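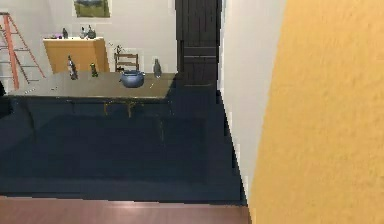

3.2 Collecting demonstrations in the simulated room

Demonstrations were gathered in Otari, a rendered domestic interior built for the Wubshet task set. The layout used in this section holds a long table, a low wooden cabinet against the back wall, a slatted chair and an orange stepladder. The target for most tasks is the blue lidded pot on the table; the bottles near it serve as distractors, and the smaller items on the cabinet top are left in place for the search tasks.

Each operator drove the simulated arm through the Brutix teleoperation client and recorded 10 demonstrations per task over 16 tasks. Scene geometry was fixed within a task. Object poses on the table were resampled at the start of every episode, while the walls, door and furniture kept their positions. Camera streams were stored together with joint states and the operator's commands, and were labelled afterwards in Suditz by a single annotator (R. Tamayo) to keep the phase boundaries consistent.

Two kinds of view enter the training set. Wide views show the table and the room behind it, even where a yellow wall takes up the whole right side. Near views are dominated by one textured surface and carry little information on where the target lies. An early version of the pipeline dropped near views with a simple colour-variance filter. We removed the filter in July – it also rejected valid steps in which the policy has to act on its recent history – and the results in Section 4 use the unfiltered streams.
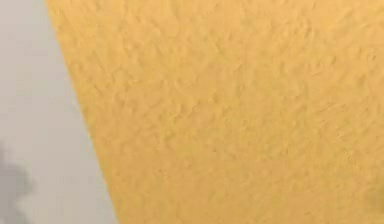 Figure 3. Near view from the simulated room: a yellow textured surface with a straight, slanted left edge against pale grey. No table object can be identified.

Near views are given a separate visibility label and are not used as goal images. During training they are sampled at the same rate as wide views, and the encoder receives the nine preceding observations with each one. Episodes that end on a near view are kept if the joint states are complete, but they are left out when computing the goal-distance loss described in Section 3.3.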